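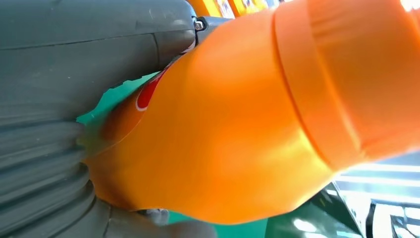 # Soft fingers or hard jaws: a month with the Feltel gripper

I've wanted to try a soft gripper for a while. The parallel jaws I normally use, a second-hand pair from Joretbridge, do most of what I ask of them, but they are poor with anything round. Bottles roll out or get dented, and I spend too long fiddling with the closing force. So in October I put the Feltel on the arm and left it there.

It's a grey, ridged thing with rounded folds that bend around whatever it is holding. The orange bottle has become my standard test, as it's smooth, a bit shiny and awkward at an angle. With the Feltel the ridges sit under the base and the housing presses along the shoulder. The hard jaws only ever touched it in two places.

## Fitting it

The adapter plate went on without trouble. The Oltside controller was another matter. It expects a gripper to report its position in millimetres and the Feltel reports a pressure, so I had to write a small conversion script and guess at a few of the values. That took an evening. If you have a newer Oltside with the 22-pin socket you may be able to skip this, but mine is the old one.

I also moved the wrist camera further back. It still sees a lot of gripper and not much table when something is being held. I can live with that for picking, but I wouldn't want to place anything precisely with it.

## The runs

I ran the same routine with both grippers: pick up the bottle, tilt it, hold, put it back. There were 299 picks with each. The Joretbridge jaws dropped it 33 times and the Feltel dropped it 22 times. I had expected a bigger gap. Most of the Feltel's drops came when it closed too high up, near the neck ring, where the folds don't have much to wrap around. Lowering the approach helped, though I haven't done a full set of runs at the new height.

It's slower as well. The folds need a moment to settle before you lift, and if you rush it the bottle swings. The hard jaws shut and go.

Marks show up on the grey material very easily. Mine is scuffed and smudged already. I wipe it down with a damp cloth, no solvent. The counter in the script says 3,117 closes so far, including all the idle testing, and I can't find any splits.

## What's staying on

The Feltel, for now. I'll put the jaws back for boxes – they're better with flat sides and it only takes a few minutes to swap. I've also been offered the loan of a Tsakiris three-finger hand, which should go on the same plate. The cable is too short, so I need to sort that out first.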